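Questions and Answers About the Terarano Curbside Contract

Last updated October 18, 2025

I write this page for neighbors who keep stopping me on the sidewalk. I went to the hearings and read the contract, all 100 pages of it. I'm not with the city and I'm not with Juhl, the hauler. Where I have an opinion you'll be able to tell.

What is the council voting on?

A new contract with Juhl for trash, recycling and yard waste pickup. The current one runs out in December. The new one lasts 17 years, which is a long time to promise anything to anyone.

Will my bill go up?

Yes. The city's flyer says rates will "remain stable," but the rate table in the back has an increase every year, plus a fuel charge the company can adjust on its own notice. I asked at the second hearing what the limit on the fuel charge was. I was told staff would get back to me. That was in the spring.

Is Juhl the only company that bid?

Kundton also turned in a bid. It was ruled incomplete over a missing insurance form, and it was never scored. Maybe that was the right call under the rules. I'd still like to see the price they offered, and the city has so far refused to release it.

What about the recycling rate they keep bragging about?

The number on the flyer is the share of material collected in the blue carts. It says nothing about what gets sold or made into something else. Zainab Nwachukwu asked the public works director straight out how much of it ends up in the landfill, and he said the city doesn't track loads once they leave the transfer station. So how does anyone know the program works?

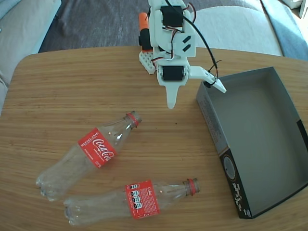

Can I opt out and haul my own trash?

Under the current contract, yes, if you show dump receipts. Under the new one, no. Every address pays, including houses that sit vacant. The exemption for seasonal homes is gone too, and I couldn't find it mentioned in any of the staff reports.

What is Murkodex?

The consultant that wrote the rate study. The study assumes that 1,512 more households will sign up for service over the life of the contract. I looked for the source of that figure and found a footnote pointing to an earlier Murkodex study.

Doesn't the city get a free cleanup day out of this?

Two a year, down from 4. "Free" means it's already in the rate.

Can the city get out of the contract if service is bad?

On paper. There's a performance section with fines for missed pickups, but the misses are reported by Juhl. Auður Grímsdóttir, who represents the east side, proposed having the city log complaints itself — her amendment died without a second.

Who should I write to?

Your own council member first, then the city clerk, and ask the clerk to put your letter in the public record. Emails sent through the form on the project page go to the public works office, and I have yet to see one turn up in a council packet.

Are you against the contract?

I'm against this version. A shorter term, a cap on the fuel charge and the Kundton price made public would get me most of the way to yes.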